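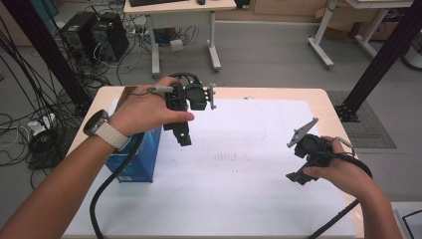
*Both grippers in hand at the table with the paper sheet.*

**uyen_ta** wrote:

Hello everybody. I am Uyên Tạ, I write the tracking part of our recording software, which we call Lilia. I have a question about visual odometry with cameras on the hand-held grippers, and I would like to hear from people who have solved it in a better way than I did.

My problem is the following. The pose of each gripper is estimated from its own camera together with the IMU. When the gripper is high over the table, the estimate is good. When the fingers go down near the paper, the number of tracked features falls very fast, and after 2 seconds the filter lives only from the IMU. Then the position walks away. The worst case I measured was 21 mm at the end of one stroke, and the replayed trajectory goes through the table.

The left and right grippers do not fail at the same moment, so the relative pose between them is also wrong, and the planner refuses the episode.

What I tried until now:

- lower threshold for the corner detector (more features, but most of them are noise)
- bigger patches in the optical flow
- masking the fingers, so that the tracker does not lock on them

The mask helped the most. Before, the tracker liked the corners of the fingers very much, and of course these never move in the picture.

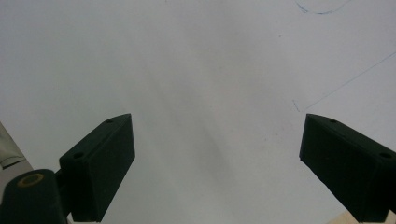 *Gripper camera near the sheet. Few pen marks, all on the right half.*

So in a view like this one, after masking, I have almost only the blue lines. A straight line gives me no information along its own direction. What would you do?

---

**kuster_b** wrote:

Put a printed pattern under the work and finish with it. A tag board costs nothing. You are asking software to see texture on blank paper.

---

**uyen_ta** wrote:

> Put a printed pattern under the work

Thank you, but I would like to avoid this. The recordings are for training a policy, and the policy will later see tables without tags. I am afraid it learns to look at the tags.

---

**kuster_b** wrote:

People say this often and I have seen it become a real problem one time. Put the tags only at the border of the table and crop or blur them before training. Your trajectory through the table is a much bigger damage to the policy than a few black squares.

---

**griltby** wrote:

I don't agree with Kuster here. Border tags are out of view exactly when she needs them. At that height the camera sees paper and two fingers.

Uyên, two things to check first:

1. Is your mask static? If the fingers open and close, it must follow the opening width. A static mask made with the jaws wide open will let features through when they close.
2. What do you do with soft shadows? The gray band through the middle of your second picture has no hard edge, so corners should ignore it, but a direct method can try to align on it. If the shading comes from the hand or the tool, it moves with you and pulls the estimate.

---

**uyen_ta** wrote:

1. Static. I did not think about this, and I am a little ashamed. The opening width is in the log already, so I can make the mask from it.
2. I use sparse flow with a photometric term for refinement. I will turn the term off and compare.

---

**thu.nghiem** wrote:

I work with Uyên on the same recordings, on the planning side. I want to add that we don't need the pose online. Everything is processed after the session, so a smoother over the full episode is allowed. The gripper goes down and comes up again, and on both ends the tracking is good.

---

**griltby** wrote:

Then why is there a filter at all? Run a fixed-interval smoother, or a batch graph with IMU preintegration between the good sections. With good poses before and after, a gap of a few seconds is not dramatic. Check your accelerometer bias model, it will decide the result.

---

**kuster_b** wrote:

Agree with the smoother. I still say tags. You can have both.

---

**luong_dev** wrote:

Lương here, I maintain the planner they use. Please also don't throw away the whole episode when the relative pose is bad. There is a flag to reject by segment, `reject_scope: segment`. The default is `episode` for old reasons and I should change it.

---

**uyen_ta** wrote:

First results, on 10 episodes with the moving mask, no photometric term, and a batch smoother:

| setup | worst error at end of stroke |
|---|---|
| old filter, static mask | 21 mm |
| smoother, moving mask | 2 mm |

I changed everything together, so I can't say which part brought the most. Thư wants me to separate them and she is right. The replay stays above the table now in all of them. One episode has still a jump when the left gripper comes up, I suspect the time offset between camera and IMU.

---

**griltby** wrote:

Estimate the offset as a state in the batch, with one value per session. If it comes out different for left and right, look at how the two streams get their timestamps.

---

**uyen_ta** wrote:

I will do it with the left one first and post the plots in this thread.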